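Section 2: Getting your Okari shelf speaker set up

Okay, box open, foam everywhere, let's go! I've set up more of these than I can remember, and the whole job goes fast if you keep the small bag of screws where you can find it.

1. Put the speaker on a towel, face down.
2. Screw in the two rubber feet by hand. Finger tight is plenty.
3. Run the speaker wire before you push the shelf back against the wall (I always forget this one).

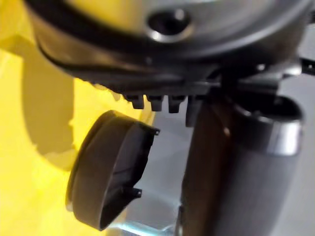

Fig. 2. Dark gray housing with silver-rimmed hole

Note: red goes to red, black goes to black, on both ends. If your wire has no colors, look for the side with a ridge and call that one red.

4. Strip the wire ends, twist the strands and push them into the clips.
5. Tug each wire gently. If it slides out, do it over.

CAUTION: Keep the amp unplugged until every wire is in. Stray strands touching each other can kill an amp, and I've got a dead one in my closet to prove it! 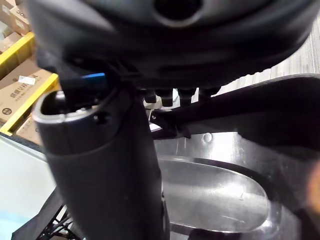

Tahira Butt
Setup Guide Writer, Okari

6. Plug in the amp with the volume all the way down.
7. Play something you know really well and bring the volume up slowly. I like an old live album for this, with lots of crowd noise.
8. If the bass sounds thin, swap the wires on one speaker only and listen again.

Bass still boomy? Pull the speaker away from the corner a bit. Wall mounting is in Section 3.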